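工作记录 周六

上午到得比平时早,本来想趁安静把 Jomard 浅滩那批声明的强度分重新跑一遍,结果一打开表就发现列对不上了。上次合并的时候,Flernora 那边的译文多了一列“发布渠道”,Jorlow 这边没有,于是后面所有东西往右挪了一格,强度分跑到了日期里,日期跑到了备注里。我先把结论写在最前面,省得以后翻:原始文件没坏,坏的是合并表,重做一遍就行,谁要是下载过旧的合并表请删掉。

先交代一下现在手头的东西。Zeng 库里关于浅滩争端的公开声明一共 644 条,两边外交部门的、港务部门的、议会里讲的都算,报纸社论不算(这一点我们吵过,后面再说)。每条切成不超过 400 字的段落,一段给一个强度分,从 0 到 10。0 是纯礼节性的话,比如祝贺对方国庆日;10 是明确说要动用武力。到目前为止没有一段打到 10,最高的是 8,就是 Jorlow 那句“海军将履行其职责”。我对这个 8 一直有点犹豫,等下细说。

为什么要纠结这种一分两分呢,因为下游拿去画曲线的人真的会盯着那个尖峰看!去年冬天渡轮航线停运那一阵,曲线上有一个很陡的峰,大家都说两边快打起来了。我回去把那个峰底下的段落一段一段读完,发现大半是同一份新闻稿被不同部门转发,措辞几乎一字不差,系统当成独立声明各算了一次。去重之后那个峰矮了一大截。所以现在我看见尖的东西就手痒,非得扒开看看里面装的是什么。

去重的办法暂时是这样:同一方、三天之内、文字重合超过八成的,只留最早的一条,其余的挂在它下面当“回声”。回声不计强度,但保留渠道信息。我觉得回声本身也有意思,一句话被多少个部门跟着说,本来就是一种信号,只是它跟语气狠不狠是两码事,混在一个分数里就糊了。以后可以单开一条线画,先记在这儿。
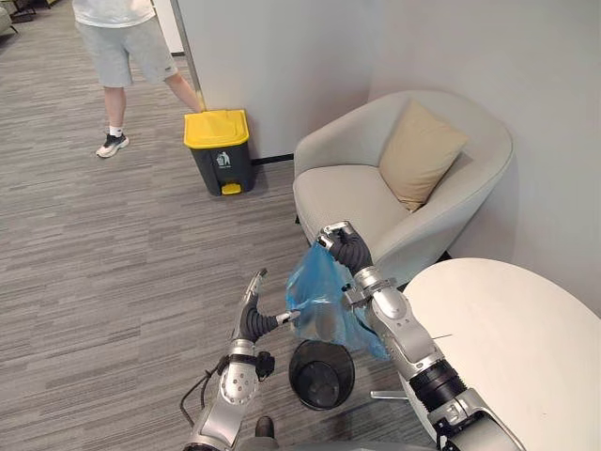
旁边有人插了一句:那译文呢?同一条声明,Flernora 自己发一个英文版、一个本国语言版,措辞还不一样,你留哪条?问得好,我还真没想过。翻出来对了几条,差别比我以为的大。本国语言版里写的是“不能容忍”,英文版写的是“表示遗憾”,按我们的手册一个给 6 一个给 2。这可不是翻译水平的问题,对内对外讲两套话,老手法了。

商量下来,两个版本都留,加一个字段标受众,对内或者对外。强度分各打各的,画图的时候默认用对外版,想看对内版的人自己切换。我有点担心这样会让表越来越宽,可是一想到如果只留一个版本,等于替发布方做了选择,还是宽一点好。手册里相应那一节要改,我下午动手。

接着说那个 8。

原句是他们港务会议之后放出来的,全文很短,前半段讲浅滩周围的渔船登记,讲得心平气和,最后冒出一句“如有必要,海军将履行其职责”。当时打分的时候我给了 8,另一位给了 4,按规则取不了平均(差距超过三分的必须讨论),讨论完定了 8。我今天重读,觉得当时是我嗓门大。理由有这么几条,写下来给自己看:第一,“如有必要”四个字我当时根本没当回事,可这类条件句在他们的文本里出现得很频繁,连讲海上搜救的通稿里都有。第二,“职责”指什么没有说,护航也是职责,救人也是职责。第三,那个礼拜他们自己的军舰在另一头参加联合搜救演习,公告早就发了,要说是在放狠话,时机选得有点怪。

但是反过来看,Flernora 第二天的回应确实把它当狠话接了,召见大使,措辞升级。那我们量的到底是说话人的意思,还是听话人听见的意思?手册第一页写的是“按文本字面”,字面上它就是个 5 左右。我倾向改成 5,然后在备注里写明对方的反应。强度分只管文本,反应另外记。改不改等周会定,我先在草稿分支里改了,主表没动,别慌。

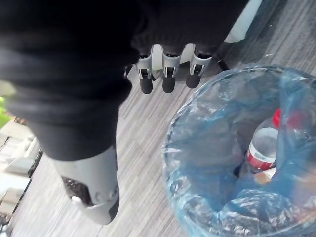 外交声明里最难打分的一类,是我自己管它叫“半遮”的句子。它们一般出现在倒数第二段,前面铺很长的国际法依据,后面跟一句期待对话,真正要紧的那点东西夹在中间,主语还常常省掉。比如“有关方面应充分估计由此产生的一切后果”,谁去产生、什么后果,都没说。我抬头的时候正好瞄见那只手,黑布套一直盖到指根,三根指头从袖口底下伸出来,指尖朝下,觉得这种句子就是这么回事:末端给你看得清清楚楚,跟什么连着全捂在布里。读的人只好从指尖的方向去猜手腕想往哪儿去,猜对猜错都得自己负责。所以我建议半遮句单独给一个标记,强度照打,但置信度强制写“低”,免得下游把它跟直说的句子同等对待。

拿这个标记试跑了一小批,挑的是渔船扣押事件前后的段落。Flernora 的半遮句明显偏多,Jorlow 的偏少,后者更喜欢要么不说、要么一句话砸下来。这跟我读下来的印象一致,但也可能是译者习惯造成的,两边的译稿出自不同的来源,Jorlow 那批译得更干。想验证的话得找人直接读原文,手头能读 Jorlow 官方语言的同事下周才回来,先搁着。

再说双人打分的分歧。这一轮抽查下来,需要讨论的有 14 段,我把它们粗粗归了类。最多的一类是引用:声明里引了对方的话再反驳,打分的人有的把引文也算进去了。比方说 Flernora 那份关于浅滩灯塔的答复,里面完整引了 Jorlow 的“侵犯”二字,然后说这个说法毫无根据。只看词的话,“侵犯”分数不低,可这不是他们自己的主张呀。手册里其实写过引文不计分,写在附录里,字又小,怪不得没人看到。我把这一条提到正文第二节去,加粗没用就写两遍。

第二类是历史叙述。凡是逢周年,两边都会发一篇很长的回顾,把当年撤侨、封港、谁先越线的旧账从头讲一遍,用词很重,可是讲的全是过去。这种文字要不要算当下的强度?上一轮的做法是照算,于是每年周年那几天都会冒出一个小包,规律得像潮汐表。我的意见是加“时态”字段,过去事件的段落标成回顾,默认不进曲线。有一个麻烦是回顾里偶尔会突然跳到现在,“正如当年一样,今天我们也”,后半句就得拆出来单独成段。拆段目前靠手工,挺费眼睛的,我拆了一上午,拆到后面看什么都像回顾。
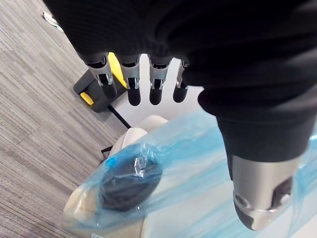
拆段还有一个副作用要提醒一下:编号会变。原来一段变成两段之后,后面的编号如果顺延,所有引用旧编号的笔记就都指错了地方。我现在的做法是不顺延,新拆出来的在原编号后面加 a、b,丑是丑一点,至少旧笔记还能用。写脚本的同事请注意编号从今天起可能带字母,别再当整数读了(上次就是这么崩的,报错信息还特别含糊,我查了半天以为是网络问题)。

第三类分歧是称呼。浅滩在两边的叫法不同,我们库里统一写 Jomard,是照着老海图来的,为的是两边都不沾。可是声明原文里用哪个名字,本身就是立场,统一替换以后这层信息就丢了。有一份联合新闻稿特别有意思,通篇用“该海域”,从头到尾一次名字都没提,双方各自发布的时候又各自在标题里加上了自己的叫法。正文一模一样,标题不一样!这要是照着正文去重,就会被当成回声吃掉一条。我把这对稿子单独存了,以后给新来的同事讲解去重规则,拿它当反例正合适。

名字的事,决定是原文字段一律不替换,只在检索字段里放统一名。已经替换过的那批要从备份里捞回来。备份在,我查过了。

还有社论的问题,就是开头提到吵过的那个。主张收录的理由是,Flernora 有一家报纸跟政府走得很近,官方不方便讲的话常常先在那儿出现,过几天再变成正式声明。我承认这个现象存在,自己也见过。可是一旦收它,就得对等地收 Jorlow 那边的,而 Jorlow 的几家报纸彼此打架,收哪家不收哪家都像在表态。我还是主张另建一个库,跟主库用日期连起来,想看先后关系的人自己去比。两个库连起来看,说不定能看出放风到表态之间隔多久,这倒是我自己挺想知道的。

午饭后试着手工比了几组,大约隔四五天,样本太少,先不往外讲。有一组隔得特别短,社论早上出,声明当天傍晚就出了,讲的是渡轮恢复通航的条件,连列举的顺序都一样。另有一组社论出了以后官方一直没有跟进,也许是试了试水温觉得不行就收回去了,也许压根就没有关系,光凭文本分不出来,所以备注里我只写“无后续声明”,没写“放风失败”。写备注的时候请大家都克制一点,我翻到以前自己写的一条“显然心虚”,赶紧删了,脸有点热。 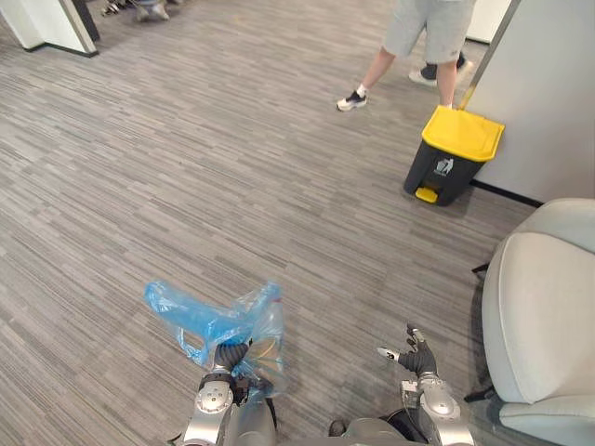
渡轮那条线你们是不是漏了非安全类的声明,另一位同事看完草稿在页边写道,通航、邮政、渔民探亲这些,语气都很软,可是在停运那阵子恰恰是它们先没了声音。我回去一查,确实,按现在的筛选词,这类文本只有提到浅滩才会进库,平时那些普普通通的渡轮班次通告、探亲名单延期通知,统统没有。库里只有吵架的时候,没有不吵架的时候,那基线从哪儿来?难怪低分段一直稀稀拉拉的。

补法想了两种。一种是放宽筛选词,把“渡轮”“探亲”“邮件互换”加进去,好处是快,坏处是会捞进来一大堆跟对方毫无关系的国内通告。另一种是从双方的联络机制入手,凡是经由联络机制发出的都收,量不大,也干净,可是联络机制停摆的时候正好什么都没有,而那恰恰是我们想看的时段。我先用第一种捞一个月的量看看有多脏,脏得不行再说。

对沉默怎么记也得有个说法。本来该按月发的通告这个月没发,算不算一条数据?我的想法是建一张“应发未发”的表,只收有固定周期的那几种,逾期了就记一行,不打强度分。逾期多久才记,暂定两周,怕节假日误伤。这个请大家看看有没有更好的主意,我对两周这个数没什么依据。

剩下没做完的,按我下次坐下来的顺序写:
合并表重做,先对列名再合并,合完抽查日期列。
手册改受众字段和引文那一条,旧版留着别覆盖。
半遮句的标记补一页例句,两边各找几句,别光挑 Flernora 的。
那个 8 带去周会。
替换过名字的那批从备份恢复,恢复之前先通知写脚本的同事停一下定时任务。
筛选词放宽后试捞,结果存到试验目录,不要进主库。

另外,译稿来源那一列现在有人填全称有人填缩写,同一个来源被算成两个,我已经统一成全称,下拉菜单也改了,以后手打会被拒收。要是菜单里找不到你要的来源,在共享表最底下写一行,我看到就加。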